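Gallery: Dark Mats, Gold Flatware

By Rosalía Ibarra
Posted in Table Settings, March

I sell and rent tableware out of a shop in Gurbridge, and the page on navy placemats is the one customers ask me about most. This is the gold flatware part of it. The notes come first and the photo is further down, so scroll if you only want to see the fork against the mat.

Most of what follows is about everyday settings for one to six people. If you are planning a wedding or a banquet, the same things apply, but you will want the rental sheet as well. It is kept at the counter and I update it when stock changes.

The mats

A navy mat does two jobs. It marks out a place on a plain table, and it gives metal something dark to show up against. Gold does well on it. Steel does fine. Copper can look brown in the evening, and I would try it at home under your own lights before buying a full set.

Rectangular mats are easier to live with than round ones. You line the long side up with the edge of the table and you are finished. Round mats drift, and on a small table the curves bump into each other at the corners. Oval mats are somewhere in between and I don't stock many.

For size, leave enough room that the plate, the fork and the knife can all sit on the mat. If the fork ends up half on and half off, the mat is too small or the plate is too big. People usually blame the mat. I would check the plate first. Dinner plates have grown over the years and a lot of older mats were made for smaller ones.

Woven mats from the Zestar line can be wiped down, but crumbs get into the weave. Shake them outside before wiping. The smooth Zestar mats are quicker to clean and show water spots more. Neither kind should go in the dryer. I have had both kinds returned to me curled at the corners, and they don't flatten out again.

Cloth mats need ironing, and navy cloth needs ironing from the back, or the front picks up a shine. Wash them with other dark things. They will fade a little in the first few washes and then settle.

The flatware

The gold sets I carry are mostly Prokus. They come in all-gold and in gold with a dark handle, and the second kind outsells the first. Fingerprints show less on it, and it looks less formal.

On a navy mat there is one thing to know about the dark handles. They can almost disappear. From across the room you see the gold ends and not much else, so the setting looks lighter than it is. Some customers like that and ask for it. Others bring the set back and trade it for all-gold. If you want the whole handle to show, use a pale mat or put the flatware on a folded napkin. Cream and light gray both work.

Gold flatware scratches if it is stored loose in a drawer with steel. Keep it in a roll or in a tray with dividers. Don't use abrasive pads or lemon-scented detergent on it, and take it out of the dishwasher before the drying cycle, or wash it by hand. Dry it right away with a soft cloth. Water left on the tines leaves marks that take more rubbing to remove than they should.

I am asked whether the color wears off. On cheaper sets it does, starting at the tips of the forks and the bottoms of the spoons, where they touch the plate. On better sets it takes years. Look at the underside of a used spoon if you can find one. That is where it goes first.

Prices

A place setting of the Prokus with dark handles is $51. The all-gold is a little more. I have both on the shelf most of the year and run short before the holidays. Placemats are sold singly, so you can buy five or seven if that is what you need.

For rentals I keep roughly 300 gold forks and 200 navy mats. The minimum rental is 10 settings. Forks come back missing more often than anything else, and they are usually found in the napkins, so please check the laundry before calling me about a replacement.

Laying the place

The order below is the one I use in the shop window and at home.

Mat first, with the long side parallel to the edge of the table. Bring it close to the edge but don't let it hang over.

Plate next, centered on the mat. If you are using a bowl on the plate, leave the bowl off until the flatware is down.

Fork on the left with the tines up. Knife on the right, blade toward the plate. Spoon to the right of the knife. Line up the bottoms of the handles with the bottom of the plate. With dark handles on a dark mat you will have trouble seeing the bottoms, so line them up by feel, or stand right over the place and look straight down.

Glass above the knife. Napkin under the fork or on the plate. A dark napkin on a dark mat is lost, so pick something lighter or something with a border.

Hold forks by the handle or the neck when you put them down. Gold picks up prints on the wide part, and you will be polishing again after the table is set.

The table underneath

White tables are the easiest for this. A navy mat on a white top has a clean edge and needs no cloth. On dark wood the same mat sinks in and the gold ends up doing all the work. A runner down the middle helps there. On glass tops I would use a thicker mat, partly for the noise.

If your table has a patterned cloth, leave the mats off altogether. I have tried it both ways many times and I have never liked the mats with a pattern under them.

Photo 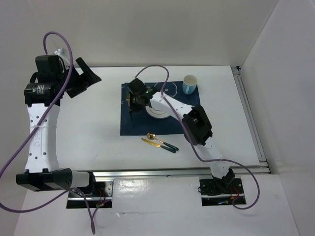 Gold fork with dark handle, over a navy placemat on a white tabletop.

Look at the handle compared with the head. The gold stands out and the handle is close to the color of the mat, the effect described in the flatware section. If that bothers you on a screen it will bother you at dinner, and you should look at the all-gold.

Screens vary. Navy comes out nearly black on some phones and closer to royal blue on others. I can cut a small swatch of the cloth mat if you ask at the counter – there is no charge for it, and I will mail one if you live outside Gurbridge.

Things customers have asked about this setting

Mixing gold and steel: fine if you do it on purpose. Use gold for the fork and knife and steel for the serving pieces. One steel fork in a row of gold ones looks like you ran out.

Children's places: use the wipeable mat and keep the gold for the adults if you are worried about scratches. The dark handles are a bit heavier than plain steel and small children tend to drop them.

Outdoor use: the mats will blow around without plates on them. Set the plates down at the same time as the mats. Cloth mats should not be left out overnight.

White plates or colored: white is the safe choice. Gallardo makes a stoneware plate in a warm off-white that I think looks better with gold than bright white does, and it is what I use in the window. Their green is good too. I would avoid a blue plate on a blue mat unless the two are clearly different shades.

Matching a set you already own: bring one fork in. Gold varies from nearly yellow to nearly pink and I can't match it from a description over the phone. Photos are not much better.

Other galleries

Linen napkins, folded and flat
Small tables, two places
Gallardo stoneware, all colors
Serving pieces for rent

The stoneware gallery is being redone and a few of the colors on it are discontinued. Call before you drive over for one of those. The shop opens at 10 and I am usually at the front counter until the middle of the afternoon.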